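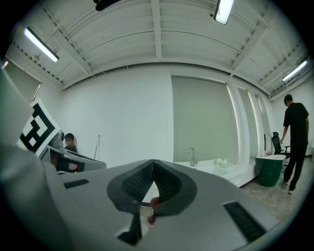 发件人：Hestilstead 门诊部供应室
收件人：基层消毒供应与器械维护邮件列表
日期：2019年6月1日
主题：回复：Bemetti 台式灭菌器湿包，换过门封圈仍然反复

各位好：

前一封来信问的湿包问题，我们这边去年九月也碰到过，机型相同，都是 Bemetti 的台式蒸汽灭菌器，带后真空干燥。当时折腾了不少日子，最后找到的原因和门封圈没有关系。原信先引在前面，我的答复接在后面。

> 我们科室的 Bemetti 台式机近来经常出现湿包，主要是纸塑包装的器械，塑面内侧有水珠，底层托盘最明显。无纺布包有时摸上去也发潮。
>
> 已经做过的处理：换了新的门封圈；水箱放空，重新加了纯水；干燥时间调到菜单允许的上限。换封圈之后好了两天，然后又回到老样子。
>
> 机器自检没有报错，真空测试也通过。打印条上的温度和压力曲线看不出问题，化学指示卡变色合格，生物监测也是阴性。
>
> 联系过 Cuevas 的售后，对方建议更换真空泵。费用不低，科里想先弄清楚是不是真的要换。想请教有同样机型的单位，还有什么地方可以查？另外，已经出现湿包的器械，指示卡合格的话能不能先用？
>
> 补充一点，我们的装载方式一直没有变过。

先回答最后那个问题。湿包不能用，和指示卡合格不合格是两件事。指示卡说明的是灭菌过程中那个位置达到了条件，包装湿了之后阻菌性能就没有保证，取出来放到架子上，外面的微生物可以顺着水分进去。按灭菌失败处理，拆包，重新清洗干燥，换新包装再灭。不要图快把湿包放回机器里再烘一遍，纸塑袋重复受热以后封口容易开。

真空泵的事，我建议先别急着换。真空测试通过，说明空载冷态下泵抽得下去，也保得住。泵如果真的衰减，一般测试时间会先变长。你们可以把以前的打印条翻出来，和现在的比一比抽到同一负压用了多久。差不多的话，泵就先放一放。

我们那次的问题有两处，一处在排水，一处在装载，分别写一下。

排水管路

这台机器的腔体后下方有一个排水口，口上有一片小滤网，从门口往里看不太容易看到，要把托盘架整个抽出来才行。我们的滤网上积了一层灰白色的东西，捏上去发滑，应该是器械上残留的润滑油和纸屑混在一起。滤网没有全堵，所以空载测试照样能过；满载的时候冷凝水多，排不及，腔底存水，干燥阶段这些水再蒸发出来，落在底层托盘上。你信里说底层最明显，和我们一样。

检查方法很简单。跑完一个满载循环，开门后等腔体凉下来，抽出托盘架，看腔底有没有积水。有水就先查滤网。滤网拆下来用软毛刷在流水下刷，不要用钢丝刷，也不要用含氯的东西泡。装回去的时候注意方向，凸面朝腔内。我们第一次装反了，下一锅排水声音不对，才发现。

滤网后面到冷凝器之间还有一段软管。说明书里没有写用户可以动这一段，我们是请工程师来看的，软管在转弯处有点压扁，他重新固定了一下。如果清完滤网还有积水，再请人查这里。

另外看一下机器有没有放平。说明书要求前面略高一点，水才能往后流。我们的机器换过台面，重新放的时候没有调脚，后来用水平尺一量，前面偏低。这一条花不了多少工夫，建议先做。
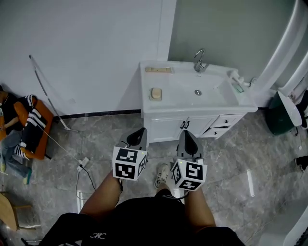
装载方式

你说装载一直没有变过，我们当时也是这么讲的。后来把登记本从头看了一遍，发现包的数量没变，包的内容变了。门诊新进了一批手柄类器械，比原来的重，金属多，升温时产生的冷凝水就多。托盘还是那几个托盘，登记的也还是“纸塑包一盘”，看不出来差别。

说明书里的最大装载量是按重量写的，带包装和不带包装各有一个数，很多人只记了一个。建议拿秤称一次，把实际最重的那一锅称出来，和说明书对照。我们称完才知道已经超了。

现在我们的做法是这样：

托盘架一共能插3层，重的放上面还是下面，各家说法不同，我们试下来是分散放比较好，不要把重器械集中在一层。

纸塑袋立起来放，用架子隔开，袋与袋之间能插进手指。实在要平放，纸面朝下，不要叠。

装满程度控制在腔体容积的80%以内，四周不贴腔壁。贴壁的那一面几乎一定会湿。

弯盘、小碗一类有凹面的东西斜着放或者扣着放，不要口朝上。

包内放吸水纸的，每包一张，铺平。之前有同事觉得多垫几张保险，结果吸了水反而干不透。

不同材质尽量分锅。无纺布包和纸塑包混装时，无纺布包放上层，纸塑包放下层的做法在我们这里效果不好，后来干脆分开了。

出锅和冷却

这一条原信里没提，顺便说。有些湿包是出锅以后才形成的。热包直接放到不锈钢台面上，下面一冷，水汽就凝在里面。我们以前就是这样放的，后来换成网格架，上面垫一层干的布，离空调出风口远一点。冷却没有完成之前不要用手去捏，也不要装进带盖的塑料盒。

程序结束后门可以先开一条缝，停一会儿再取出。具体停多久看你们的室温和湿度，梅雨天要长一些。

水质

放空水箱重加纯水这一步没有坏处，不过和湿包的关系通常不大，水质差主要影响腔体和器械表面的斑点。如果你们用的是自制纯水，电导率还是要按期测并登记。Bokirley 那边的分院去年用过一阵桶装水，标签写的是纯净水，测出来不合格，腔体里长了水垢，加热也受影响。他们那台后来是除垢以后才恢复的。

关于怎么排查，我建议按下面的顺序来，一次只改一项，改完连续看几锅，不然就算好了也不知道是哪一项起的作用。你们换封圈和加水、调干燥时间是一起做的，所以那次好转很难判断是什么原因，也可能刚好那几锅装得轻。

先调平机器，清滤网，装载不变，跑满载。还湿，就把装载减到说明书数值以内再跑。减载以后干了，说明问题主要在装载。减载以后仍然湿，再查软管、冷凝器和泵，这时候叫售后来，手里也有记录可以给他看。

记录表我们用得很简单，每锅写：日期、锅次、总重量、包装种类、干燥时间、有无湿包、湿包在哪一层。我们连续记了7天，基本上就能看出规律。湿包的位置一定要写，总在底层，和到处都有，查的方向不一样。

干燥时间调到上限这件事，找到原因以后最好调回来。时间长了，橡胶件和塑料手柄老化快，纸塑袋发脆，撕开的时候容易掉屑，掉下来的纸屑又会跑到滤网上去。

还有一点，门封圈换新以后要在门关上的状态看一圈有没有扭。新封圈偏硬，转角处容易翘起来一点，初期测试能过，用几天以后漏气。你说好了几天又不行，这个可能也不能排除，花一分钟看一下。擦封圈用湿的无绒布，不要上凡士林。
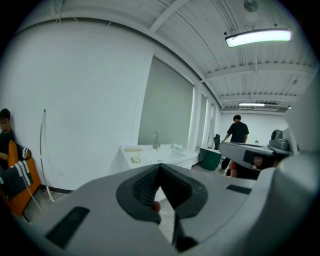

至于售后，Cuevas 在我们这片区的工程师换过人，报价习惯也和以前不同。可以要求对方先出一份检测记录，写明泵的实测极限负压和达到时间，再谈更换。这个要求不过分，设备科验收的时候本来也要看。如果他们坚持换，问清楚换下来的旧泵归谁，以及换完以后湿包仍然存在怎么算。

最后，湿包要不要上报。我们是同一天出现2锅以上就报院感，零星一包只在本科室登记。各单位规定不一样，请以你们自己的为准。涉及植入物的另算，一包也要报，并且往前追。

我手上有一份清滤网的步骤单，是贴在机器旁边用的，格式比较乱，需要的话在列表里回一声，我整理以后发附件。列表对附件大小有限制，扫描件可能要分开发。

清完滤网以后结果怎样，也请在这个主题下面跟一封，别另开新主题，以后查档案方便。

Hestilstead 门诊部供应室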